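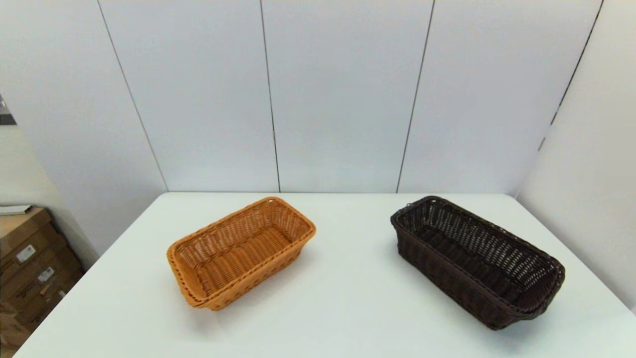 パン屋のかごは、客が思うより早く傷む。焼きたてを並べ、手が伸び、トングの先が縁に当たり、閉店後に洗われて、翌朝また棚に出る。昔ながらの柳や籐のかごを使っている店なら、夏を越すころには底のどこかが黒ずんでくる。そこで多くの店が選ぶのが、合成ラタンと呼ばれる樹脂の紐で編んだ浅いトレー型のかごである。色は店によってまちまちだが、蜂蜜のような明るい橙色と、チョコレートに近い焦げ茶の二色をそろえておくと使い回しがきく。白い台に二つを斜めに置くと、同じ浅い四角のかごでも印象はずいぶん違う。橙は編み目の一本一本がよく見え、焦げ茶は縁にうっすらと光が乗る。食パンやバターロールのような淡い色のパンは焦げ茶に、カンパーニュのような濃い色のパンは橙に入れるのが無難だ。

今回、樹脂かごの取材でまず訪ねたのは、業務用の陳列用品を扱うコルトホルム(Koltholm)の倉庫兼ショールームである。駅から川沿いに歩いた先の二階建てで、一階が在庫、二階が展示になっている。看板は小さく、最初は通り過ぎた。かごの担当はグレニス・サミュエルさん。もとはホテルの朝食会場で働いていて、パンを並べる側だった。

「かごを買いに来る人は、だいたい大きさから決めようとします。でも先に決めるのは深さです」

深いかごはたくさん入る。ただ、下のパンが見えず、上のパンの重みでつぶれる。浅いかごは一段で並べるのが基本になり、減ったことがすぐに分かる。補充の手間は増えるが、客から見て選びやすい。サミュエルさんが店主に勧めるのはたいてい浅いほうで、側面が外に向かって開いている形だという。側面がまっすぐ立っていると、隅のパンにトングが入りにくい。開いていれば手前からでも奥からでも取れる。

編み方にも種類がある。底は、縦に通した骨に横の紐をくぐらせていく編み方が多い。骨の間隔が詰まっているほど重さに強く、そのぶん紐を多く使うので値段も上がる。側面は底より粗く編まれていることがあり、向こうが少し透ける。見た目が軽くなり、風も通る。焼きたてのパンは湯気を出すので、側面のすき間には意味がある。とはいえ、パンくずもそこから落ちる。棚を汚したくない店は、下に紙か布を敷く。

縁は最後に仕上げる。紐を編み込みながら巻いて、太い帯のようにする。手で持つのも、棚に当たるのも縁なので、いちばん丈夫に作ってある。買うときは縁をひと回り指でなでてみるとよい。紐の端が飛び出しているものは、洗うたびにそこからほどけてくる。角のところは紐が急に曲がるため、隙間ができやすい。サミュエルさんは検品のとき、四隅を先に見て、そのあと底を裏返す。底の裏には編み終わりの端が集まるので、処理の丁寧さが出る。

展示室には同じ寸法のかごが色違いで並び、隣に寸法の違うものが置いてある。台帳には現在414点の型番が載っている。そのうち実際に動くのはごく一部で、注文はほとんど定番の色に集まるそうだ。橙と焦げ茶のほかに灰色や白もあるが、白は粉がついても目立たないかわりに、油じみが目立つ。灰色は洋菓子店からの引き合いが多い。

値段の話もしておく。小ぶりの浅いかごは税込みで962円からある。店で毎日使うなら、同じものを余分に買っておくほうがいい。洗って乾かす間の替えが要るからだ。一つだけ買い足そうとすると、時期によって紐の色味がわずかに違うことがある。並べてみると気になる、という店主は多い。

洗い方は難しくない。ぬるま湯に食器用の中性洗剤を少し溶かし、柔らかいブラシで編み目に沿って動かす。目に逆らってこすると紐の表面に細かい傷が入り、そこに粉が残るようになる。バターの油は編み目の奥にたまるので、ためた湯に浸けておいてからブラシをかける。熱湯は使わない。樹脂の種類にもよるが、紐がゆるんで形がゆがむことがある。食器洗い乾燥機に入れてよいかどうかは製品の表示で確かめてほしい。

乾かすときは伏せて置く。下に網を敷いて浮かせておくと、縁の裏側まで乾く。縁は紐が重なっているので、見たところ乾いていても中に水が残っている。そのまま重ねてしまうと、樹脂そのものは腐らないが、においが出る。

しまい方で失敗する店もある。側面の開いたかごは重ねられるのが利点だが、ぎゅっと押し込むと抜けなくなり、無理に引いて縁を傷める。サミュエルさんのところでは7枚を一山と決め、間に薄紙をはさんでいる。日の当たる窓際には置かない。合成の紐は水に強いが、日光を長く浴びると色があせて、もろくなる。

次に訪ねたのは、そのコルトホルムからかごを仕入れているパン屋、ドリケンベルク(Drikenberg)だ。団地の商店街の端にあり、朝は通勤客、昼過ぎからは近所の人が来る。棚は白く塗った板で、そこに焦げ茶のかごが並ぶ。店を開いた当初は橙色で統一していたが、改装で照明を電球色に替えたところ、パンもかごも同じような色に見えてしまった。そこで半分を焦げ茶に替えた。残した橙のかごは、いまは袋入りのラスクと焼き菓子に使っている。透明な袋は暗い色の上では光って見えにくいのだという。

この店では、かごに直接パンを置かない。オーブンシートを底の大きさに切り、一日に4回取り替える。布を敷いていた時期もあったが、洗濯が追いつかずにやめた。紙なら汚れたら捨てられるし、かごを洗うのも閉店後の一度で済む。紙は縁より少し低い位置に収まるように切る。縁の上まで出ていると、トングで引っかけてしまう。

かごの向きにも店の流儀がある。長い辺を棚の奥行きに合わせて縦に置けば、一段にたくさん並ぶ。ただ、奥のパンが遠い。横に置けば取りやすいが、種類を減らさなければならない。ドリケンベルクでは、よく出るパンは横、そうでないパンは縦と決めていて、土曜だけ並びが変わる。レジ脇の試食用のかごは少し斜めに振ってある。客の来る方向に角が向いていないほうが、袖が引っかからないそうだ。

家庭で使う場合は、もっと気楽に考えていい。食卓にパンを出すだけなら、浅いかご一つで足りる。紙ナプキンを敷けば洗う回数も減る。パン以外では、みかんやじゃがいもの置き場にしている人が多い。玄関で鍵や郵便物を入れる、洗面所でタオルを巻いて立てる、といった使い方も聞いた。立てて入れるなら深さがほしいところだが、小さなハンドタオルなら浅いかごに寝かせて並べるほうが取り出しやすい。

色の選び方は家でも店と同じで、中に入れるものより、置く場所の色を先に見る。白いテーブルなら橙も焦げ茶も映える。木のテーブルでは、天板に近い色のかごは沈んで見える。迷ったら濃いほうにしておけば汚れは目立たない。ただし、濃い色は粉やほこりには弱い。食パンの粉が落ちるとすぐに分かるので、拭く回数は増える。

天然の籐がよいという人もいるだろう。手ざわりや、使ううちに色が深くなるところは樹脂にはない。サミュエルさんも自宅では籐のかごを使っていて、果物を入れている。水にさらす回数が少なければ長くもつ。毎日洗う必要のあるところには樹脂、そうでないところには籐、と場所で分けているそうだ。

コルトホルムの展示室は予約すれば個人でも見学でき、かごは一つから買える。手持ちのパンや果物を持っていって、入れ比べてもかまわない。取材に行った日も、バゲットを一本抱えた人が、長さの合うかごを探していた。

(2022年2月27日 日曜日)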